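Dull rings on marble countertop, can I repair them at home?

Posted by Siv Haugen in Kitchen and Bath
Seen 1,082 times

Hello to all. In August we moved to an apartment in Sternura, and the kitchen has a white marble countertop with gray veins. I like it very much, but near the sink there are now several dull rings. They are not brown or yellow, only less shiny than the rest, and I see them best in the evening when the lamp is on. I have washed them with dish soap and after that with baking soda, and there is no change. My neighbor says the stone must be sealed again, and she recommends Surneo. The shop Tillard wants 376 for polishing the whole surface, and this is too much for me at the moment. Is it possible to repair only the rings? And would the sealer help?

Todor Grgić
Good evening Siv. What you have is most probably not a stain. It is called etching. Marble reacts with acid, so lemon juice, vinegar, wine or a bathroom cleaner will take away the polish in the place where it touches. The sealer will not bring the shine back, it only slows down oil and color from going into the stone. I would keep the money for now.

For small rings you can buy marble polishing powder. First try it in a corner that is hidden behind something. Wipe the place clean, put on a little powder and some water, and rub with a damp cloth in small circles for 5 minutes. Then rinse well and dry. I repeated it 2 times on my own counter before I was satisfied. If you can feel the ring with your fingernail, the powder is too weak and you need a person with the right pads.

Please stop also with the baking soda. Once will not be a catastrophe, but it can scratch the polish.

Yáñez
just put a cutting board on it, mine is full of rings and I like how it looks

Siv Haugen
Thank you both. I cannot feel anything with the nail, so I will order the powder. Now I also suspect my descaler, I always put it down beside the sink while I clean the faucet.

Todor Grgić
Yes, descaler is acid, so that can be the explanation. Read the label of everything you use near the stone, and for the daily cleaning take only a soap which says pH neutral. Wipe up spills directly, and keep the bottles on a tray.

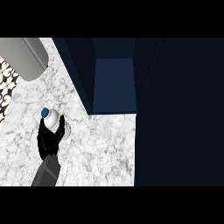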